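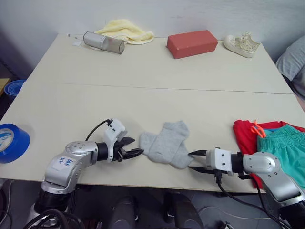 Section 3. First load and daily use of the Fluvow washer. Read section 2 first if the machine still has its transit bolts in. Everything that goes in the drum gets sorted on a table beforehand, one item at a time, and small stuff is where people get careless. A sock out on a light cream tabletop like that is easy to check for holes and stuck-on lint, same sock in a dark basket is not. Any flat clean surface will do. If your table has a seam between panels, wipe along the seam, grit sits in there.

3.1 Before the first load

1. Transit bolts out? Check again. Back panel, lower half.
2. Open the cold tap all the way. Look at the hose joint for a full minute. A drip means hand-tighten, then a quarter turn with the wrench. No more than that.
3. Drain hose in the standpipe, clip on. Do not push the hose to the bottom of the pipe.
4. Plug straight into the wall. No extension cord.
5. Run one empty cycle on Hot / Normal with a little detergent. Drum will smell of rubber the first time, normal.
6. Leave the door open afterwards until the drum is dry.

Note: the display shows 3,056 when first powered up. That's the software number. Not a fault code, please stop calling about it. Write it on the card inside the cover, you'll need it if you ever order a control board.

CAUTION: if the machine walks across the floor on its first spin, switch off at the wall. Bolts are still in or the feet are not level. Do not sit on it.

3.2 Leveling

1. Bubble level on top, front to back, then side to side.
2. Loosen the locknut on the low foot.
3. Turn the foot by hand, counterclockwise to raise.
4. Press down on opposite corners. Any rock, keep going.
5. Tighten the locknut up against the body. People skip this one and the foot works itself back down by Friday.

Wood floors over joists: put the machine close to a wall, and use the rubber pads from the bag. Thick carpet not recommended.

3.3 Sorting

Whites / lights / darks / wool. Four piles, or three if you don't own wool. Towels on their own, they shed.

- Empty pockets. Tissues especially.
- Zip zippers. Hooks fastened or in a mesh bag.
- Socks unrolled. A balled-up sock comes out clean on the outside and gray in the middle.
- Baby socks, liners, thin ankle socks: mesh bag, allways. They can slip past the door seal and end up in the pump.
- Turn printed shirts inside out.

Note: the mesh bag supplied is a Lurnance, medium. Fill it halfway. Stuffed full it turns into a lump and throws the spin off balance. Spares come in a pack of 2 from wherever you bought the washer.

3.4 Detergent drawer

Left slot: prewash. Leave empty unless you pick Prewash.
Middle slot: main wash, powder or liquid. For liquid drop the plastic flap down first.
Right slot: softener. Never over the MAX line or it siphons straight out into the wash.

Soft water, use less than the box says. Suds still showing on the glass during the last rinse = too much. Run Rinse + Spin again, use less next time.

CAUTION: no bleach and vinegar in the same load. Not in different slots either.

3.5 Starting a cycle

1. Load loosely. You should be able to get a hand in flat above the clothes.
2. Check the gray rubber seal for anything caught in the fold.
3. Close the door until it clicks.
4. Turn the dial. Temperature and spin fill in by themselves.
5. Change temperature or spin if you want, buttons under the display.
6. Press Start. Door locks in a few seconds.

Forgot something? Hold Start until the display says ADD. Door opens if the water is low enough. If the lock light stays on it's too late, wait for the end.

Wool / Hand Wash: small loads only, up to 200 grams of yarn items if they've never been washed before. After that a normal wool load, see the table in section 6. Lay flat to dry. Don't hang wool by the toe.

3.6 Lost small items

Sock missing after a wash, look in this order:

1. Inside the other things. Duvet covers, pillowcases, pant legs.
2. Fold of the door seal, bottom.
3. Drum roof. Spin it by hand and look up, thin stuff sticks there.
4. Pump filter, see below.

3.7 Cleaning the pump filter

Once a month, and any time the machine stops with water in it.

1. Switch off, unplug. Let the water cool if it was a hot wash.
2. Old towel on the floor. Shallow tray under the flap.
3. Open the flap with a coin.
4. Pull out the short hose, take off the stopper, let it drain. May take several trays.
5. Stopper back on, hose back in its clip.
6. Unscrew the filter slowly. More water will come out.
7. Remove lint, coins, hairpins, sock.
8. Look into the hole with a flashlight. The little wheel should turn in jerks when you nudge it.
9. Screw the filter in til the handle is level. Close flap.
10. Plug in, run Rinse + Spin, check for drips.

CAUTION: never open the filter during a hot cycle. Scalding water.

3.8 Messages on the display

TAP: no water coming in. Tap closed or hose kinked.
DRN: not draining. Do 3.7.
BAL: load all on one side. Open, spread it out, Spin again. One heavy bath mat alone will do this every time, add a towel or two.
DOR: door not shut. Usually a sleeve.

Anything else, switch off at the wall, wait, switch on. If it comes back write down the letters and contact the Tovivton service desk, ask for Margaux Bodin or Máté Kocsis. Have the number from the card ready.

Drying and ironing are in section 4.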